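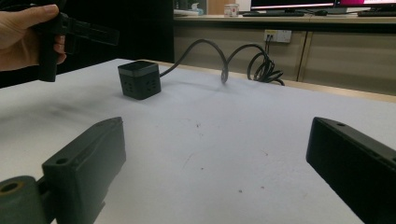 A black cube socket on a white tabletop.

Every few months another magazine tells me my desk needs a power cube. The latest piece, in a design supplement out of Lirthorpe, gave 60 words to how the thing charges your phone and a full page to how calm the room will feel. I have my doubts about the calm.

A power strip is ugly, and it knows its place, down behind the desk with the dust. The cube wants to sit out on top. Fine, but it still has a cord, and that cord has to cross the desk and drop off the back somewhere. Plug in a laptop brick and it blocks the outlet next to it. I have owned two, a Tareck and later a Vevon that cost me 71 dollars, and both ended up on the floor by December.

My friend Mehwish Sial disagrees. She keeps hers on a white table and says she likes having the plugs where she can reach them. She's right about the reaching. My knees would agree with her. But white tops show every smudge and scratch, and a small black box in the middle of one only makes you look harder at the surface.

What bothers me is the word "declutter," printed over a picture of one more object to buy. Berrada sells a tray to put the cube in now, for 99 dollars. I'd want to see that desk after a week of work, with the mugs and the mail back on it, before I spent a cent.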